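**Ticket: grout haze and a leak that comes and goes, Varnia unit**
Status: open again (sorry!)

Okay, picking this back up from February. I'm still chasing the damp patch under the bathroom, and I've now been through everything in the Vollstead tile guide twice, so I'm going to write it all down before I forget which bits I tried. 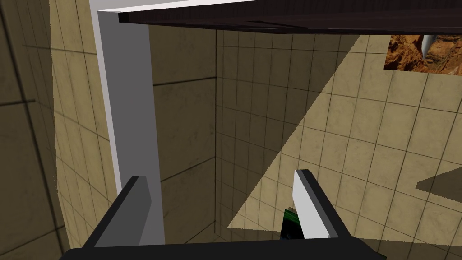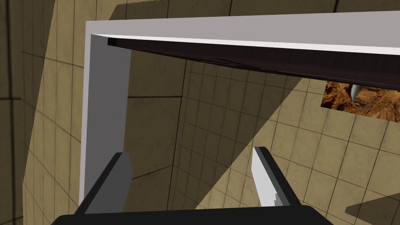
The short version is that the patch on the ceiling downstairs grows after some showers and not after others, and I can't get it to do it on command. I was hoping it would be the drain, because the drain is easy. I ran the shower straight into it with a piece of hose for half an hour, nothing splashing on the walls at all, and the ceiling stayed the same. So then I started looking at the walls, and we went with tile for those, the same sort of look as the tiled surfaces in the renders up top, and I love it but wow, that is a lot of joints to be suspicious of.

**What I've tried so far**

- Hose into the drain only, 30 minutes. No change downstairs.
- Filled the shower pan to just under the lip with a test plug in and left it overnight. Level was right on my tape mark in the morning.
- Sprayed the back wall only. No change.
- Sprayed the valve wall. Patch got darker!! Took a bit more than 2 hours to show up though, so I very nearly called that one a pass and went to bed.
- Took the trim plate off the valve (it's the Mundo one, two screws, the lower one is a pain). The foam gasket behind it was squashed flat on one side and there was a gap at the bottom I could get a pencil into.

**What I changed**

Cleaned out the old caulk around the plate, put in a new gasket from the Radebe kit, part 513, and ran a fresh bead around the top and sides. I left the bottom open like the instructions say so anything that does get in can get back out. Let it cure for 4 days and showered at the gym, which my hair did not enjoy.

**Where it is now**

Sprayed the valve wall again last night, same spot, same nozzle, and the ceiling stayed put. Great! Except this morning after a regular shower there was a new darker ring, smaller than before and a little closer to the hallway. So either I've fixed one leak and there's a second one, or the old water is still working its way down through the subfloor and I'm being impatient. I've drawn around the edge of it in pencil so I can tell if it moves.

Next thing I want to check is the pipe going up to the shower head, because that only has pressure in it when the shower is running and my hose tests would have skipped it completely. Plan is to unscrew the arm, cap it, turn the valve on, and leave it for an hour with a flashlight pointed in the hole.

Question for whoever picks this up: does the Mundo valve need the little plastic collar behind the plate, or is that just for thin walls? Mine didn't come with one. I'll leave the trim off until I hear back.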